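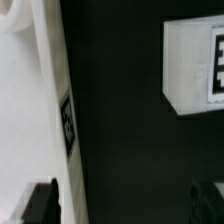
Lambrakis, 20 de maio de 2019

Milagros Macapagal chegou atrasada, claro. Chave na mão, saco ao ombro, a escada toda às escuras. Terceiro andar. A porta emperrou, deu-lhe com o joelho.

A casa da tia. Branca. Tinha-se esquecido de como era branca.

A carrinha da Banel vinha às três. Faltava tudo. Louça, lençóis, os papéis do seguro, a caixa de botões que a mãe queria e que ninguém sabia onde estava. Começou pela cozinha, mudou de ideias, foi ao quarto. Voltou à cozinha. Jornal, jornal, onde é que pôs o jornal.

O telefone.

– Já começaste?
– Já.
– Mentira.
– Já comecei, mãe.
– Os botões. Vê na parte escura do armário, lá atrás.

A parte escura do armário. Como se houvesse outra. Meteu o braço até ao ombro e apalpou. Pó. Um cabide. Uma coisa mole que largou logo, era um chinelo. Botões, nada.

A tia guardava tudo e depois escondia o que guardava. Dinheiro nas meias. Uma vez encontraram 3000 dentro de um pacote de arroz e ela zangou-se, disse que agora tinha de arranjar outro arroz. Fazia listas também. A lista das chaves, a lista das listas. Na gaveta do corredor estava um bilhete com um número, 3848, e por baixo, com a letra dela toda deitada: não esquecer. Não esquecer o quê? O código de quê? A Milagros dobrou o papel e meteu-o no bolso das calças. Depois via.

Uma e meia. Duas caixas fechadas. Fita-cola a acabar.

Comeu uma bolacha em pé. Sasholm, dizia o pacote, fora de prazo desde julho, mole como pão. Comeu outra.

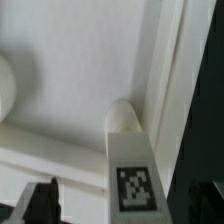
A tia tinha vindo de Setidska com uma mala só e pintara a casa inteira de branco na primeira semana, para não ter de escolher, dizia ela. Trinta anos disto. Branco por cima de branco, cada primavera, em cima de um banco, com um lenço na cabeça e a rádio aos gritos. A Milagros em pequena achava aquilo um hospital. Agora olhava melhor e já não tinha a certeza. A parede ia ficando cinzenta para o lado esquerdo, muito devagarinho, e no canto estava uma coisa redonda, branca também, quase creme, meia enrugada em baixo, que assim à distância podia ser tanta coisa. Ficou a olhar para aquilo mais tempo do que devia. Branco no branco. Era bem dela, esconder uma coisa à frente de toda a gente.

– Mãe.
– Encontraste?
– Não sei. De que cor era a caixa?
– Que caixa?
– A dos botões!
– Ah. Não era bem uma caixa.

Esperou. Do outro lado a mãe a mexer em pratos, a torneira aberta.

– Então era o quê?
– Sei lá, filha, já foi há tanto tempo. Era branca.

Duas e dez. Lá em baixo uma buzina, cedo demais, só podia ser outra pessoa. Buzinou outra vez. A Milagros foi à janela com a fita-cola presa na manga e um garfo na mão, nem sabia porquê o garfo. BANEL, em letras azuis, em cima do passeio.

– Mãe, eles já chegaram.
– Diz-lhes que esperem.
– Não se diz a uma carrinha que espere.
– A tua tia dizia.

E dizia, era verdade. Abriu a janela, encheu o peito de ar e gritou lá para baixo que subissem, que não subissem, que esperacem um bocadinho. Pousou o garfo no parapeito e foi ver o canto.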